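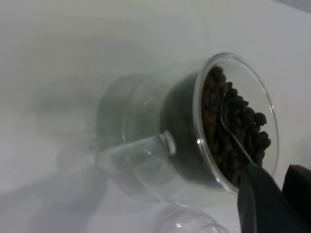
Takeshi Sakai
9 May 2021

Eight months of automated sample handling at the Gestolcombe coffee lab. Notes on what changed for the people on the bench. Numbers are ours, from our own logs.

Before: a grader at Gestolcombe weighed, poured, labeled, cupped and scored. Cupping and scoring took the smaller part of the day. The rest was moving beans between containers.

We put in the first cell last September. Task list at the start was short: pick up a glass, move it, set it down, clear it. Weighing came later.

Clear glass was the worst choice of container for a depth sensor. The graders wanted to keep it anyway. They judge roast color through the wall and didn't want to learn a new vessel at the same time as a new workflow. We kept the glass.

Dark roast in clear glass is a useful test. The beans return a decent outline, the glass returns almost nothing, and the planner has to infer a rim it can't measure. Add a metal spoon and you get a bright line where there should be a surface.

A cup on its side is a separate case from an upright one. Approach angle changes, grip height changes, and the contents are free to shift. We train it as its own task. It has its own pass criteria and its own page in the manual.

Handles: a side handle gives the gripper a second thing to hit. The rule at Gestolcombe is fingers at the rim, never at the handle. The Ullby site does it the other way around with different cups. Both work. Don't mix the settings files.

Throughput for anyone who asks: the old bench did 548 samples in its best month. The bench plus cell did 800 in March. Same number of graders on payroll.

What that number hides: the graders now taste more per shift. Palate fatigue went from an occasional complaint to a scheduling problem. We capped sessions at 5 flights and put a break between each. The cell could feed them faster. It is set not to.

Job content changed most for the two assistants. They used to prep. Now they reset the cell, log failed picks and write the exception notes. One likes it. The other asked to move to the roaster side and did.

Pay grade for the reset role was not settled before go-live. It should have been. It took until January to get the job description through Tamura, who run our contracts.

The failure log is kept in Rultum and every grader can read and edit it. First version was engineers only. Entries got more accurate the week we opened it up. "Missed" became "closed early, touched spoon first."

Open items: spoon detection against dark beans, glass next to glass, faster reset after an aborted pick. Next post when the Ullby figures are in.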